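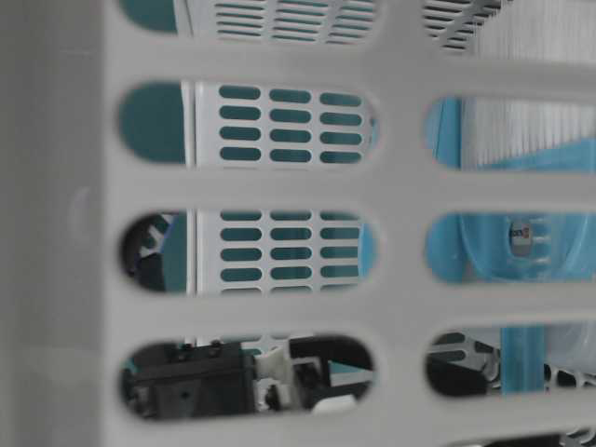
ok moving thread, bc four of you asked and I'm not typing this in four DMs

background: 11 years in the same apartment on Doherty. new place is 200 square feet smaller. same city, 26 minutes away if the bridge behaves

1/ start with the kitchen. everyone says leave it for last bc you need it. no. you need one pot, one pan, a knife and a bowl. the rest of it is the slowest room in the house to pack and you will be doing it at 2am crying over lids

2/ lids. match them NOW. any lid without a bottom goes, any bottom without a lid goes. I had a whole drawer of orphans, some of them came with me from the place before this one

3/ get three quotes from movers and ask each one what happens if the elevator is out. Rokora said "extra." how much extra. "depends." went with Ekavar, who put a number in writing. it was a high number but it was a number

4/ you don't need the fancy boxes. liquor store boxes are small and strong and already have dividers for glasses. call ahead, they break them down in the mornings

5/ books in SMALL boxes. I know you know. I knew too and I still filled a huge one and it's still sitting in the hall bc no one can lift it

someone asked about masks – yes everybody wore one, windows open, I stood out on the landing the whole time feeling useless

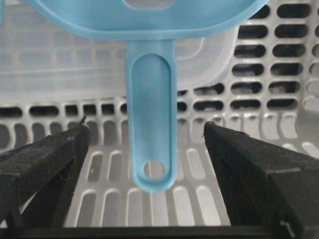
6/ label the side of the box, not the top. tops vanish once they're stacked. room + two things inside. "kitchen" tells you nothing when there's nine kitchens

7/ one bag stays with you. charger, meds, toilet paper, scissors, lease, snacks. shower curtain too!! forgot the shower curtain. washed at the sink like a Victorian for two days

8/ internet. book it the second you sign. I booked in May for an August move and they STILL gave me the wrong week. tethering off my phone as I write this so sorry for the typos

9/ take pics of every wall before you hand over the keys. inside the oven too. my old landlord is fine but the managment company is Muvudum and I've heard stories

10/ give stuff away early. I posted the desk the night before and got 40 messages and zero humans. posted the lamp a week out and it was gone in an hour

shoutout to Nikola Nikolovski from downstairs who took the couch, the bad rug AND the plant I've been slowly killing. he sent me a photo of it with a new leaf. rude

11/ measure the couch. measure the door. measure the turn in the stairs, that's the one that gets you. (see above, re: Nikola has my couch)

12/ change your address at the bank first, then the post office, then everyone else. the bank takes forever and wants a letter that has your new address on it, which you get by changing your address. good luck

q from replies: did I clean the old place myself or pay someone. myself. would not do it again. the tracks in the sliding door alone took an hour – old toothbrush, vinegar, podcast

other q: do I miss it. a bit? the light was better. this one has a dishwasher tho

last thing, make the bed first. before the kitchen before anything. you'll be done at some point that night wether you're finished or not

muting this now, got a hall full of books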